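レビュー > ソフトウェア > 把持・軌道計画

Drelia 2.0を9日使ってみた感想

軌道編集ソフトのDrelia、ついに有償版へ乗り換えました! 前に使っていたNastitzは動作プランナーとしては優秀なんですが、両手のデモを入れると左右の時刻合わせが全部手作業で、4月からずっと泣かされてたんですよね……。

Dreliaは左右のグリッパーの軌道を読み込むと、接触したタイミングを推定して勝手に揃えてくれます。これが速い! 3000フレームの記録でもコーヒーを淹れてる間に終わるし、ずれた所はタイムラインをつまんで直すだけ。開発元のNeves社のFernanda Nevesさんが書いたチュートリアルも読みやすくて、初日の夜には自分のデータで遊べてました(夜更かししました)。

不満は2つ。まず、つるつるした食器だと姿勢推定がたまに跳ねます。フィルタの強さを20まで上げたら落ち着いたけど、今度は細かい指の動きまで丸くなっちゃって、うーん。あと、Emis形式の書き出しで単位がミリ固定なのは早く直してほしい!

よく試しているのはお皿の課題です。重なった物を両側から挟む動きは、左右のタイミングが少しずれるだけで計画が破綻するので、同期の良し悪しがすぐ分かります。

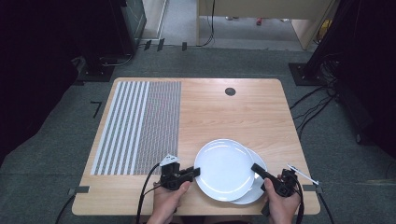
重ねた白い丸皿を左右のグリッパーで挟んだところ

星は4つ。単位の件が直ったら5つにします。次は深めのボウルでも試す予定なので、結果が出たら追記しますね。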